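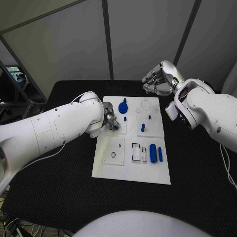
Zevovbridge 双臂插装任务板 README

维护:Ada Pace
状态:能用,文档没写完,边用边补

先说用途
这个仓库放的是任务板的图纸、打印件、控制脚本和一部分录下来的数据。在共享工坊里搭的,周二晚上大家有空才动,所以进度时快时慢。想复现的话先看“上电前”那一节,别直接跑脚本。

仓库结构
board/ 底板和小台子的图纸,轮廓线单独一个图层
parts/ 蓝色零件,STL 和切片配置
simau/ 控制和遥操作,Python
kaijage/ 标注、切段、导出
episodes/ 数据,见下面
notes/ 乱七八糟的笔记,不保证对得上

任务板
白色矩形底板,上面有凸起的白色方台,四角看着像有螺丝孔。零件全部蓝色:带中心短柱的齿轮、粗细不同的圆柱、几个很小的销。目标位置用黑线画轮廓,有圆、有椭圆、有长方形。轮廓线是画上去的,磨掉了就拿油性笔补,补完重新拍一张标定图。
底板直接放在黑色纹理垫上,不固定。每段开始前故意歪一点放,角度不用量,标定脚本自己会找。歪得太厉害手臂够不到右上的台子,自己掂量。

零件打印
PLA,层高 0.2,小销一定要慢打,不然顶上会拉丝,手指一夹就滑。
齿轮的孔和短柱是分开打的,压进去之后点一滴胶。胶别多。
圆柱倒角在 v3 里改大了,老的还能用,但是不要混着录。
零件丢了去 parts/ 重打,别从别人盒子里拿……上次少了两个小销找了一晚上。

上电前
1. 两条臂的急停都按一遍,确认真的断
2. 线捋好,垂下来的线不能碰到垫子。地上那堆还没理,走路看脚下
3. 手指张开再合上,各指都要到位
4. 右手停到板子外侧高一点的地方,半握,指节朝里。姿态名 park_right
5. 跑 simau check,三项都绿才继续

跑起来
python -m simau.home
python -m simau.calib --board zevov
python -m simau.teleop --arm left --log episodes/
两臂都动的时候把 left 换成 both。both 模式下限速默认打开,不要关。
停止用脚踏,或者空格。空格有延迟,急的时候拍急停。

数据
一共 2586 段,其中双臂 426 段,其余都是单左臂。582 段有人工复核过的抓取点,放在 episodes/reviewed/,剩下的是脚本自动切的,边界可能差几帧。
每段包含:
头部相机视频
两臂关节角,两手指关节
手指电流(右手的早期数据缺这一列,填的是 0,不是真的 0)
动作标签:接近、抓、移、放、松
结果:success / fail / unclear
时间戳以控制机为准,视频那边有固定偏移,kaijage 读取的时候会自动补。自己写读取代码的话记得减掉,偏移值在 meta.json 里。

切分
train / val / test 按录制场次分,没有按段随机分。同一场里灯光和板子角度太像,随机分出来的成绩虚高。请不要重新打乱之后再报数。

已知问题
小销抓起来经常转半圈,标签里不记录朝向,以后再说
右腕外壳的接缝偏大,能看到里面,先别往那儿吹气清灰,等新壳子
手指反光,靠窗那一侧早上录的视频曝光会跳。下午好很多
黑色轮廓和垫子的颜色接近,底板边缘检测偶尔会把垫子的纹理算进去,阈值调到 Stalow 那套参数就行,见 notes/stalow.txt
both 模式偶尔丢右手的第一帧,原因没查到
kaijage export 在路径带中文的时候会崩,先用英文路经

不适合拿来做的事
力控研究。电流是粗的,没标定过。
换别的手。抓取点是按这套多指手标的,两指夹爪直接套会很难看。
颜色泛化,零件就一种蓝。

参与
改零件先提 issue,附上切片截图。录数据的人请在 meta.json 的 operator 里填缩写,不要填真名。失败的段也要交,别删,unclear 的在 comment 里写一句就行。
板子用完零件放回底板上,立着放,手回 park,断电,再走。

待办
补双臂交接的任务说明
notes/ 里的接线图重画,现在那张是旧的
给椭圆轮廓那个台子做配套零件的新版,现版太紧
理地上的线
英文版 README(谁有空谁写)

许可
图纸和脚本 MIT,数据 CC BY 4.0。引用写仓库名加 Ada Pace 就可以了,没有论文。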